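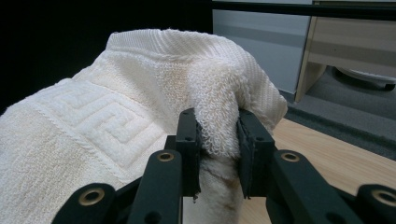

Fig. 4 – Towel fold held between the two fingertip pads, hand-held gripper.

4. Comparing grippers on cloth

Do section 3 first. Same towel for both units, Nostov and Ganano, or the numbers mean nothing.

4.1 Setting up

1. Clear the table. Towel down, bunched so there's a mound to pinch. Flat towel = different test, see 4.4.
2. Check the pad screws. Finger tight plus a quarter turn, no more.
3. Plug in the Kasprzak controller, wait for the steady light. Then the camera lead, not before.
4. Open Skultumus, load profile 31 (soft goods). Profile 60 is for boxes – far too much force.
5. Zero the jaw width with the jaws fully shut and nothing between them.

NOTE: if the jaw reading sits at 854 and won't move, the cable is in the wrong port. Swap it, zero again.

4.2 Taking a grip

1. Come in from above, jaws wide.
2. Pinch a fold of plain pile. Stay off woven bands and borders, they're flatter and grip differntly.
3. Close slowly till the loops flatten under the pads. Stop there.
4. Keep both pads in the camera view. Can't see one of them, tilt the wrist and start again.
5. Lift, hold, put down. Press Save.

CAUTION: fingers clear of the linkage arms while the jaws are closing. They swing further out than you'd think.

CAUTION: loose threads get into the pads. Unplug, then tweezers. Don't blow them out.

4.3 Changing over

1. Save the run, shut the jaws, power off.
2. Swap grippers. Leave the camera settings alone.
3. Zero agian. Every time.
4. Repeat 4.2 with the same sort of fold.

NOTE: marks on the towel don't matter for grip scores. They do for the camera test in section 6 – use a clean one there.

NOTE: log fills up at 1000 grips. Export before that, old runs get overwritten without a warning.

Last changed June 2020. Flat cloth settings moved to 4.4.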